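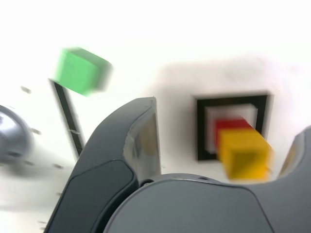 Nornia Rowing Power Log

Session records from rowing machines that feed a small generator. Each row is one workout by one person on one machine, with the energy that came out of the generator during that workout.

Maintainer: Imani Chege
Last updated: 20 Jun 2020
Format: CSV, UTF-8, comma separated, header row included

What is in it

The log holds 1863 sessions from 61 people using 19 machines. The machines are all air rowers with the flywheel coupled to a DC generator and a charge controller. Three controller models are represented: Litico, Adamczyk and Borero. The controller name is in every row, and you should keep it in any analysis, as the three do not measure output in the same way (see Known problems).

Files

sessions.csv: one row per workout
machines.csv: one row per machine, with controller, gearing and install month
people.csv: one row per person, with age band, height band and rowing experience
strokes/: one file per session with stroke times, where the controller recorded them
check.py: reads the files and prints a list of rows that break the rules below

Columns in sessions.csv

session_id: text, unique
person_id: text, matches people.csv
machine_id: text, matches machines.csv
controller: litico, adamczyk or borero
month: month of the workout, no day is given
minutes: length of the workout, decimal
wh_out: watt-hours delivered to the battery
wh_display: watt-hours shown on the machine's own screen at the end
strokes: stroke count, empty if not recorded
damper: lever setting on the fan housing, as typed in by the rower
effort: easy, medium or hard, picked by the rower afterward
notes: free text, mostly empty

Use wh_out for energy. The screen value is in there so that people can compare the two, and it usually reads higher. The screen estimates work done at the handle and takes nothing off for losses in the belt, the generator or the controller.

How the data was collected

People signed in at the machine with a numbered tag, rowed for as long as they liked, and signed out. The controller wrote a line to a memory card at sign-out. Cards were copied by hand at the end of each month. If someone walked off without signing out, the controller closed the session after a stretch with no strokes, and the idle time was cut from the minutes column.

No one was asked to row at a set pace. Some people clearly used the machines for warming up only, and there are many short sessions. They have been left in. If you are looking at sustained output, filter on minutes first.

Privacy

Names were never stored with the sessions. Tags were renumbered before release, and the list that linked old tags to new ones has been deleted. Ages and heights are given in bands. A few notes that mentioned a person or a workplace were blanked, and those rows have the word "removed" in the notes column.

Known problems

Adamczyk controllers round wh_out down to the nearest whole number. On short sessions this makes a real difference, and a lot of them show zero.

Borero controllers count a stroke twice if the handle pauses near the catch. Beginners do this more, so stroke rates for beginners on these machines are too high. There is no correction in the file.

The October card from one Litico machine was damaged. The totals for that month were copied from a paper sheet kept next to the machine, and there are no stroke files for them.

The damper column is typed by the rower and often left at whatever the last person entered. Treat it as a rough guide.

Battery state was not logged. A full battery makes the controller throttle back, so a hard workout can end with a low wh_out. You can spot some of these by a large gap between wh_display and wh_out.

What it is good for

Comparing output between sessions on the same machine, getting a realistic idea of how much electricity a casual rower makes, and testing code that reads messy workout logs. It has been used to size batteries for a small gym.

It should not be used to judge fitness or to estimate calories. There is no heart rate data and body weight was not collected. It is also a poor basis for comparing the three controllers as products, as they were installed in different buildings with different users.

Running the check

Python 3 is enough, with no extra packages. From the top folder:

python check.py sessions.csv machines.csv people.csv

A clean copy prints "ok" and the row counts. If you edit the files, run it again before sending changes.

Changes and corrections

Send corrections to the maintainer with the session_id and the column. Please don't send a whole edited file. Values are only changed when there is a card or paper sheet to check against; otherwise the row stays as it is and the problem is added to the list in this document.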